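The Pick and Mix Line

So the thing about Weler is that you can smell it from the bus stop, and by your second week you can't smell it at all. I packed sweets there for 11 years. Bench by the window, a steel bowl in front of me, a heap of wrapped sweets tipped out on the table, and you filled the bowl with the right mixture and slid it along to be bagged. We were Kunberg's biggest customer for hairnets, or so the rep told us every January when he came round with the calendars.

Then Serkell bought us out and a letter went up by the kettle dated 17/07/2021. It said "assisted packing" four times and "jobs" not once. My bench mate read it aloud in a posh voice and we all laughed, and then we all went rather quiet and had another biscuit.

The arm turned up on a pallet a few weeks later. Somebody had stuck a label on the crate with NINA on it, which was the name of the model, and of course that was that – it was Nina from then on, she from then on, and the fitter gave up correcting us before his first tea break. I'd expected something the size of a crane! She was hardly bigger than my nephew's telescope.

My new job was to sit beside her and put right whatever she got wrong. In the beginning that was plenty. She'd close her fingers on thin air, very gently, and carry the thin air over to the bowl and let it go. She couldn't abide the twisty wrappers. I used to do over 400 bowls on a good shift and that first month the two of us together managed 200, and the supervisor wrote it on the whiteboard in red as if it were my fault.

I'll tell you what I missed, and it wasn't the packing (my wrists have never been better, I can open jars again). It was the talking. Put six women at a long table with their hands busy and they'll tell each other anything. I learned about two divorces and a hip replacement across that table, and how to get candle wax out of a carpet. They spread us out when the cells went in, one person to each arm, and you'd have to shout over the fans to ask for a tissue. We started saving it all up for dinner time. You've never heard such a racket as that canteen at noon, everyone trying to fit a whole morning into half an hour.

There were 3 of us left on that side by the following spring. The others weren't pushed exactly. They were offered evenings, or the warehouse out by the ring road, and some of them took the money and went. My bench mate went. She's at the garden centre now and rings me up to complain about the compost.

I did ask the fitter once if Nina was learning from me. He said sort of, and went red, and I said well then she owes me a drink. I took to talking to her after that. Just the usual, the price of things, my sister's kitchen. She never stopped working to listen, but then neither did anybody else at that table, you know, we all kept our eyes on the sweets.

My last shift before I moved to training I got in early, hung my coat up and sat down with my flask. She'd already started on the green ones. 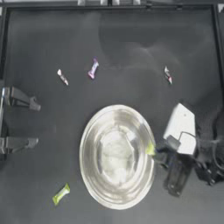
I'd always left the green ones till the end myself, they're the ones I like least. I had my tea and told her about my sister's tiles, which had come in the wrong blue, and when the hooter went I pulled my chair in and we got on with it.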